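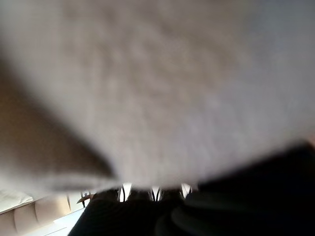

Before you answer a demand letter, get the facts down on paper. Write what was agreed, who agreed to it and what went wrong, in the order it happened. Then collect everything that backs it up: the contract, emails, invoices and photos. If the dispute is over goods, such as a delivery of pale grey-beige fabric that the buyer says is the wrong shade, set aside a piece and label it with the order number. Don't throw out packaging until the matter is closed.

## Check the deadline

Most demand letters give a date for a reply. Put it on your calendar and work back from it. If you need more time, ask in writing and keep the answer. Read your contract for a notice clause too – some require notices to go to a certain address or by certified mail.

## Draft the reply

Keep it to 2 pages.

1. Name the contract and the letter you are answering.
2. Say which points you accept and which you dispute.
3. Attach copies, never originals.
4. State what you are willing to do, and by when.

Leave out guesses about the other side's motives. If you make a settlement offer, put it in a separate letter and have a lawyer check the wording first. The rules on what can be used in court later differ from state to state.

## Send it and keep a record

Send the reply the way the contract says. Save the receipt with your copy. At Dillbridge, Brisa Contreras keeps one folder per dispute, with a log sheet inside the front cover for calls and letters. Add each call the same day, with the time and the name of the person you spoke to.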